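Furnival Parts List

A plain-text inventory of small hardware for a home or shared workshop, with a short set of rules for naming, storing and finding things. Maintained by Carol Whitlock. Last updated 13 January 2026.

What is in it

The list has 3,759 rows. Each row is one kind of part: a screw of a given thread and length, a washer, a fuse, a spring, a picture hook. Of these, 3,479 have a storage location filled in. The rest are parts I have bought at some point and want to keep the supplier code for, even though there are none on hand.

Files

parts.csv: the main list
locations.csv: one row per drawer, bin or shelf
suppliers.csv: supplier names and order codes
labels.txt: text for the label printer, built from the first two files
CHANGES: what was altered and when

Columns in parts.csv

id: a number, never reused
name: noun first, then size, then material ("screw, wood, 4 x 30, brass")
unit: each, foot, or pack
location: a code from locations.csv, or blank
supplier: short name, for example Silteo or Flunex
code: the supplier's own order code, copied exactly
min: reorder when stock falls to this number
note: free text, 70 characters at most

There is no column for the quantity on hand. I kept one for the first year and it was always wrong. If a part drops to its minimum, put its id on the reorder sheet.

Naming

Metric sizes are in millimeters with no unit written. Inch sizes always carry the word inch. Do not mix the two in one name. "Misc" is not allowed as a name, but it is allowed in the note.

Locations

A code is a letter for the unit, then a row number, then a column number. Rows count from the top and columns from the left. C-4-2 is the fourth row down, second drawer across, in unit C. Shelves have a letter and a row only.
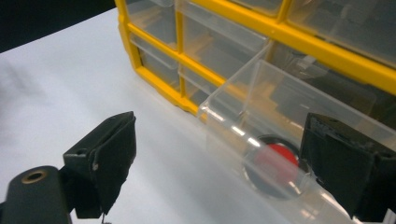 Location codes belong to the position in the cabinet and stay with it when a drawer is swapped. Stick the label on the housing for this reason. Clear plastic drawers like this one let you check what is inside before pulling them out, so they suit parts that look different from each other. Washers in close sizes should go in bags with the id written on the bag.

Known problems

Fuses are listed by rating only, and the slow and fast types share a row. Some Droninberg codes have lost their leading zeros after a trip through a spreadsheet. Open the file in a text editor if you can, or import every column as text. The label script stops at 2,000 labels per run, so split the job by unit.

Corrections

Send the id, the column and the new value. For a new part, leave the id blank and I will assign one. Please don't sort the file before sending it back.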